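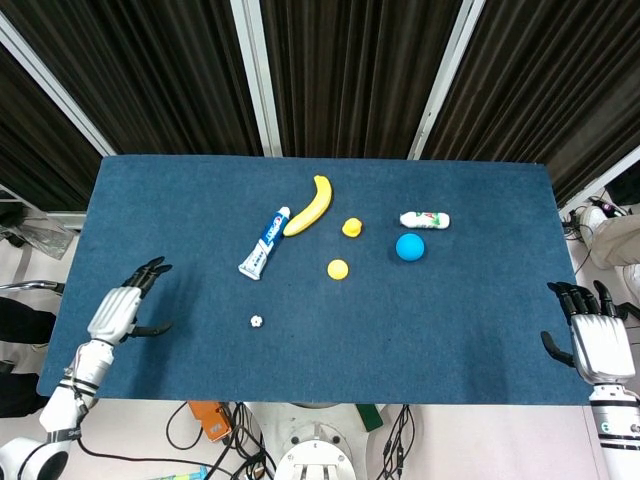
Both hands back on and hovering over the felt, with the usual pile of junk waiting for them.

So I promised a post on how I look after this thing, and then April ate me alive. Sorry! Let's do the hands first, because the hands are where all my time goes.

The wrists are the fussy part. Every finger signal runs through the cabling that wraps around there, and if you leave too little slack the cable tugs each time the forearm rolls over. Too much slack and it snags on the edge of the table (ask me how I know). My left hand had been dropping its index finger on and off for weeks. I blamed the firmware, I blamed the power supply, I even blamed the felt at one point, and then I finally unwrapped the wrist and found a connector that had backed itself almost all the way out. Ten seconds to push home. Weeks!

Anyway, the routine I've settled on goes like this. Power off, arms parked low. I undo the wrist wrap and run a thumbnail along every plug, then check the four screws that hold the palm to the wrist flange. They do creep. I put a dab of threadlocker on the right side last winter and haven't had to touch it, so the left got the same treatment this time. Then I work each finger by hand from the knuckle out, feeling for grit. Felt fluff gets into the joints like you wouldn't believe, and a soft paintbrush is the best tool I own for it.

After that the wrap goes back on, a bit looser than feels right, and I swing the forearm through its whole range by hand before I even think about the power switch.

Then calibration. The script is called Skulletti, which was Nelly Alvarado's idea, and she refuses to explain it. It opens and closes each finger 30 times and logs where it stops. I was getting 19 good closes on that index finger before the fix and all 30 after, so I did a little dance in the garage.

Last comes the junk test. The banana is easy, it's practically a handle. The duck is fine if you come at it from the side. The toothpaste rolls a bit. The die is my nemesis. It's so tiny that a thumb even a hair off zero just shoves it across the felt, and that makes it the best calibration check I've got. If the thumb can pinch the die, the thumb is good.

Still on my list: the cables on the floor are a disgrace, and I want to get a torque wrench on the base bolts before I run anything fast again. Nelly has offered to lend me hers if I drive over to Irstead to get it.

Next post will be the shoulder joints, once the new grease shows up.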